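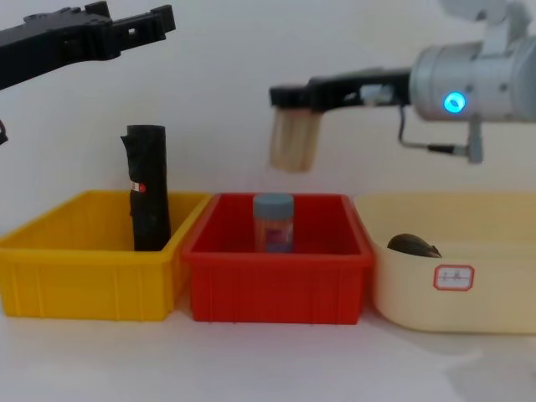

Live Music > Venues and Tickets

Seats on the floor at Verville Hall?

hurkusfan
Got an email saying Verville Hall is putting chairs on the floor for the Penusel show in November. I bought standing tickets in the spring. Has anyone else had this?

Lizeth Arango
Posted Saturday, September 1, 2018
Yes, same email. It says the floor goes from 918 standing to some 300 seated, with everybody else moved up to the balcony. You can take a refund or keep the ticket and get whatever they assign you. I'm keeping mine. Penusel are quiet enough these days that I'd be happy in a chair.

lowendtheory
Quiet? They finished with "Fiore" last tour and the whole room was jumping. You can't do that between rows of folding chairs. I asked for my money back.

Lizeth Arango
One loud song at the end, though. The other hour and a half was mostly piano.

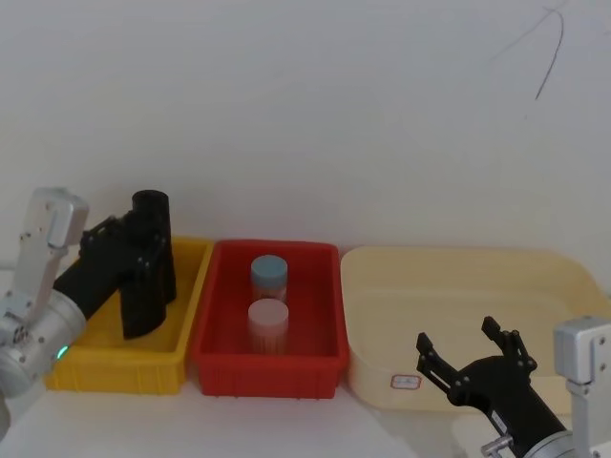
And I was stuck behind a pillar for all of it, so a seat with a number on it sounds fine to me.

hurkusfan
My problem is they're deciding who gets the floor. I bought in the first ten minutes and my new seat is balcony, 184. A friend bought weeks later and he's downstairs.

doorsat7
I saw Hurkus there with the seats in. Balcony sound is better than the floor, especially the vocals. The bar line is shorter too. Row A has a rail right at eye level if you're short, so ask for row C or further back.

lowendtheory
Sound was muddy up there when I tried it. Left side anyway.

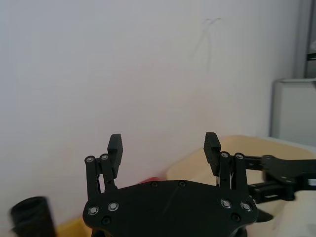
It might be better in the middle, but you don't get to pick, so I'm not paying full price to find out.

doorsat7
Fair enough. I was dead center.

hurkusfan
Called the box office. They'll swap balcony for floor if refunds come in, limit of 2 per order. I'm on the list. lowendtheory, what section was yours?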